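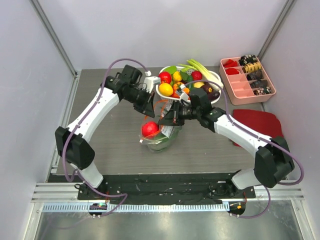 I run the scorebook for the Clarkley baseball club, and I need a second scorer before we open in May. We play 11 home games at Radside Park, first pitch at 6:30, and I can pay $68 a game plus a hot dog or two!

You should know a fielder's choice from an error - or be happy to argue about it with me. Pencil and paper is fine, I've never trusted the tablet. Leave a note at the Radside ticket window and I'll call you back.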